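List: cell-upkeep
Subject: Re: wrist cable conduit rubbing, and what do you check after moving an arm?
Saturday, 7:40

> We have a two-arm tabletop cell, both bases on one rail, and after
> moving one base plate over to make room we started getting camera
> dropouts on that side. It only happens when the wrist is rolled
> most of the way over. The conduit looks fine from outside. Is there
> a usual length of slack people leave at the wrist? Also, do you
> recheck anything else after shifting a base, or just home it and
> carry on? We homed it and carried on, which I now suspect was
> a mistake.

Our cell at Basham is close to what you describe, so I'll go through what we do. We had the same dropouts in December and spent more time on them than we should have.

First, the camera. In our case it was the connector. The conduit was pulling on the plug at the end of the wrist roll, and the plug was backing out far enough to lose the signal and then seating itself again when the wrist came back. If you only look at it with the arm parked you will never see it. Put the arm in hold, roll the wrist by hand to each end of its travel, and watch the plug while you do it.

As for slack, I don't have a number for you that would carry over to a different arm. What we want is a loop that stands up over the wrist and still has some curve left in it at the worst pose. If it goes straight anywhere, it is too short. If it is long enough to drop in front of the lens or catch on a wall post, it is too long. We fix the conduit on the forearm side and leave the loop free from there to the camera bracket. Our first attempt had a tie right at the wrist, and that moved all the bending into the last inch of cable. Don't do that.

The job we run most on this cell is the tree one, with a string of fairy lights. It is a good test of conduit routing. The grippers have to work on both sides of the tree and high up near the tip, and the wrists end up in poses that a flat pick and place never asks for.
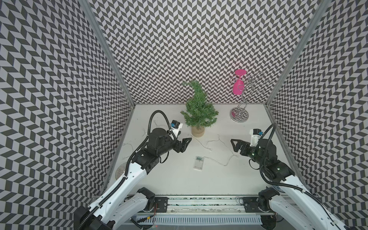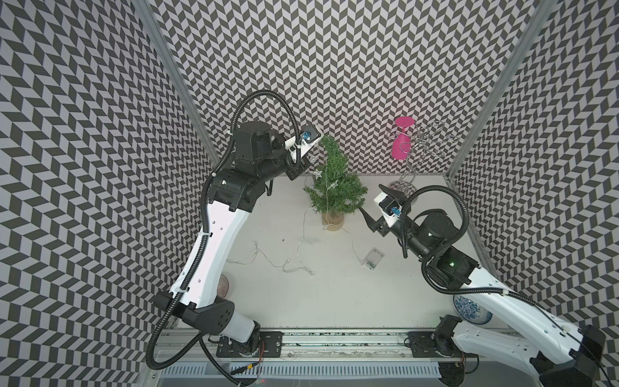
Same cell in both, with the conduit looped over the wrist on each arm.

Now the base plates. Yes, recheck. Homing tells the arm where its joints are. It tells it nothing about where the base is on the rail, and with two arms you also have the distance between them to worry about. Our order is:

1. Power off, support the arm, loosen the plate bolts, slide, and snug them down by hand.

2. Put a square on the rail and check the plate against it. Ours has a little play in the bolt holes, enough to turn the plate slightly. You won't notice at the base but you will at the gripper.

3. Torque the bolts in a cross pattern. Go around twice. On ours the first bolt is always a bit loose on the second pass.

4. Measure plate to plate along the rail, inside edge to inside edge. We keep ours at 423 mm and it is written in marker on the inside of the cabinet door. If you have never measured yours, do it now, before you move anything again.

5. Home both arms, one at a time, with the other one parked.

6. Bring both grippers to the same taught point in the middle of the table, slowly, one after the other. We use the tip of a pin stuck in a block. If either arm misses by more than a pin width we redo the base offset for that arm.

7. Run each arm through its full wrist travel with the camera feed up on a monitor and a hand on the stop.

Step 7 is the one that would have caught our problem, and probably yours. We used to skip it if the first six went well.

A few other things that may save you some time.

The cable tray in front of the rail has to be reachable. Ours is the slotted kind, and when we moved a base we left the wires exiting from the old slot, so they ran sideways along the rail before going up. It worked, but the thin ones were getting leaned on every time somebody reached into the cell. Move the exit point when you move the base. It takes ten minutes.

If your walls are patterned like ours, look at how the paper is stuck down near the corner posts. We had an edge lift on one panel and the conduit loop was snagging it. There was a scuff on the conduit at the same height, which is how we found it. Double-sided tape along the edge fixed that.

Check the screws on the camera bracket too. They are small and they work loose. After a conduit change we put a paint mark across each screw head and the bracket, so anyone walking by can see if one has turned. Re-do the hand-eye calibration if a bracket has been off, even if it went back on in what looks like the same spot.

On parts: we bought the conduit by the roll from Ralteo and it has held up well. The Mulby one we tried first was stiffer and it pushed on the bracket. That may be fine on a bigger arm. We replace the wrist section on both arms together whenever one of them shows whitening on the bends. The last pair went 1583 hours by the controller counter, and the pair before that only 242 -- that was the pair with the tie in the wrong place.

If you do all this and still get dropouts, swap the two camera cables between arms and see whether the fault moves. If it follows the cable, replace the cable. If it stays with the arm, look at the hub port and its power supply. We had one bad port on a Quintero hub that only showed up with both cameras running, so test with both on.

Could you post which direction of roll gives you the dropout, and where the conduit is tied down on the forearm? A picture with the wrist held at that end of travel would be the most useful thing.

-- cell maintenance, Basham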